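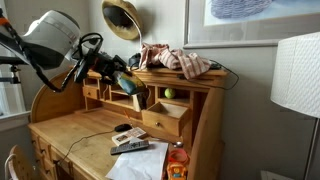 The roll-top desk, one drawer open, tennis ball in its cubby.

Minutes, Jorkeck Judo and Self-Defense Club, Tuesday meeting

I took the notes again, so if you said something clever and it's missing, sorry! We got going at 7:10 after Kamran Janjua finished rolling up the mats from the kids' class.

Last month's minutes: read, one spelling fixed (it's Sallcombe with two Ls, I know, I know), approved.

Money. We have $1,628 in the account. Kamran wanted to spend $400 of it on new crash mats and I said fine by me as long as we get the thick ones this time – my hip still remembers the last set. We went back and forth on color for far too long. Vote was 5 in favor, none against. Kamran will order them.

Seated and ground defense class. This was the big item. Several of our older members have asked for a class they can do from a chair, and a couple of wheelchair users from Buvville have written in asking the same. Kamran has been working up a short program of grip breaks, wrist releases and simple strikes, and he showed us three of them right there at the table. I got my sleeve grabbed twice. We agreed to try it on Saturday mornings starting in December, and I'll write something up for the newsletter. Still open: whether it gets its own belt requirements or we bend the ones we have. I'd like its own, Kamran isn't sure, so it goes on next month's list.

Zavala tournament. Entry forms need to be in by the end of the month. Juniors first, please, they always leave it late and then I get the phone calls. We still need two drivers. I can take four kids and their bags if no one minds the dog hair.

Sallcombe exchange. Their coach would like to bring a group over for a joint practice and we all said yes. Date to be worked out – I'll call her.

Other business: the first aid kit is out of tape and cold packs. Also, whoever has the spare hall key, please bring it back.

We wrapped up at 8:25. Next meeting same time, same room, and Kamran is bringing the coffee.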